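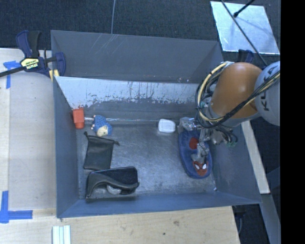 Figure 4. Blue slipper with a Spider-Man face, on the floor of the grey metal bin.

Home Articles Authors Contact

August
Ashton McAlister

4. Slippers, and why they were harder than boots

I had expected the slippers to be the easy part. Boots have laces, buckles, zips and mud, and I set aside a good deal of time for them. Slippers I thought I would get through before lunch. In the end they took up more of my notebook than any other kind of footwear in the Tirance collection, and most of that was me arguing with myself about what a slipper is.

The collection came to 364 items, and I sorted every one of them by hand before doing anything cleverer. My first rule was simple: if you wouldn't wear it to the shop, it's a slipper. That lasted until I met a pair of felt clogs (very nice ones, as it happens) with a thick rubber sole, which I would happily wear to the shop and did once try on. So I moved to a second rule based on the sole alone, and that put several beach shoes in with the slippers, where they plainly didn't belong. The third rule, which I kept, asks about the sole and the upper together, and lets me write "unsure" where I need to. I used "unsure" for 7 items and I'm still happy with that.

Then there was the question of how to describe them. The labels I inherited from the Setiawan list went by colour and size, and that works well for plain shoes. It works badly for slippers, because people who make slippers love putting things on them! Take the one in Figure 4. You could write "blue, oval" and be perfectly correct, but anyone hunting for it would ask for the Spider-Man one, and the red face with its white eyes is far quicker to look for than the shape. The border is a darker blue than the rest, too, so even the colour wants two words. I added a field for characters and pictures, and a second for the edging, and finding things got a lot less annoying after that.

The way a slipper is lying matters as well. A boot on its side is obviously on its side. With an oval slipper I often had to look twice to decide which end was which, and for the first 50 records I'd been writing down "toe left" or "toe right" with no real consistency. I went back and did those again. Where there's a face or a logo I now record where it sits along the slipper, and leave the toe for later.

A word about the bin. It's grey metal with sloping sides, and it has seen some life – the pale band across the far wall is scraped away in ragged patches, and the floor is scuffed and scratched. I did wonder about having it repainted and decided against it. Grey suits nearly everything in the collection apart from the grey socks, which are covered in Section 6 and which I would rather not think about yet.

What I haven't solved is pairs. The Setiawan list treats a pair as one thing, my records treat each slipper as its own, and the two have never quite lined up. I've kept both numbers in the appendix so that readers can take their pick. Section 5 deals with sandals, where the straps bring back several of the same troubles.

Related articles
Naming everyday objects: notes on the Moltura lists
What counts as a pair? Gloves, socks and earrings
Storing soft footwear over winter
The Flarnetti sandals revisited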